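List archive: Home | Threads | By date | By author | Search | Subscribe

Subject: Re: Washing wool-filled quilts without felting them
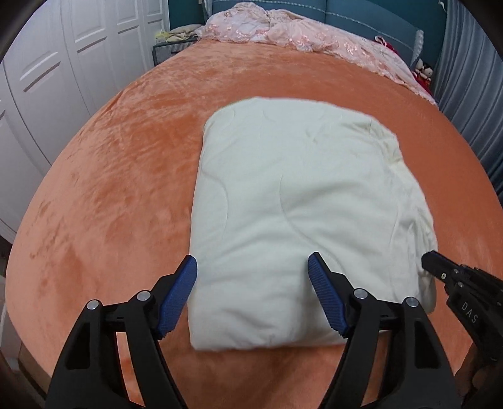 Craddock Quilt and Bedding Guild, Care and Repair Section

April 26, 2025

On the question of washing the older wool-filled quilts, I have done it both ways now and can report on each. The earlier message is quoted in pieces so it is clear which part I am answering.

> I have two wool-batt quilts that came from the Nitasby mill shop
> before it closed. Both smell of the cedar chest. The tags are gone.
> Can they go in a front loader on the wool cycle, or is it the
> bathtub and nothing else?

It depends on the batt. The Nitasby shop sold quilts with two kinds. One was needle-punched with a scrim on one side and holds up to a gentle machine wash. The other was plain carded wool held only by the quilting, and it will bunch in any machine I have used. You can tell them apart without opening a seam. Pinch the quilt between two lines of stitching and try to slide the top against the back. If it slides and you feel the fill move with it, treat it as carded and use the tub.

For the tub, use cool water and keep it cool all the way through, rinses included. Wool does not mind being wet. It minds being rubbed, and it minds a change in temperature. I fill the tub first, stir in the wool wash, then lower the quilt in folded. Press down with flat hands. Soak it for 20 minutes, drain, and press out what you can before refilling. Mine took 4 rinses before the water stopped looking gray.

Do not lift it by one end. The weight of the water will break old thread, and I lost a row of stitches that way in December. Slide a bed sheet under it before you fill the tub and lift by the sheet. This needs two people for anything bigger than a twin.

> Also, has anyone tried the Grelola wash? The feed store has it
> and I don't want to buy the big jug if it is no good.

I have used it on two quilts and a set of blankets. It rinses cleaner than the soap flakes I had before and has very little smell. It did not do anything for an old tea stain, but neither did anything else. The small bottle is enough for several washings.

> Last thing. Drying. I have a line but it sags, and the basement
> is damp this time of year.

Flat is better. I lay mine over two folding racks pushed together with a fan at one end, and turn it twice a day. If you must use the line, put the quilt over two parallel lines so it makes a shallow trough. Keep it out of direct sun if the top has any reds or purples.

As for the cedar smell, washing will take out some of it. Airing did more for mine. Leave the quilt on a spare bed with the window open for a week and refold it along different lines each time you put it away. The old fold lines are where the fabric goes first.

If the binding is already split, fix that before washing. The Herkero fabric shop has plain cotton binding by the yard, and it is a close match in weight to what the mill used. Wash and dry it once before you sew it on or it will pucker.

I have the rinse sheet and the racks if anyone on the Craddock side wants to borrow them.

Archive page last updated: nightly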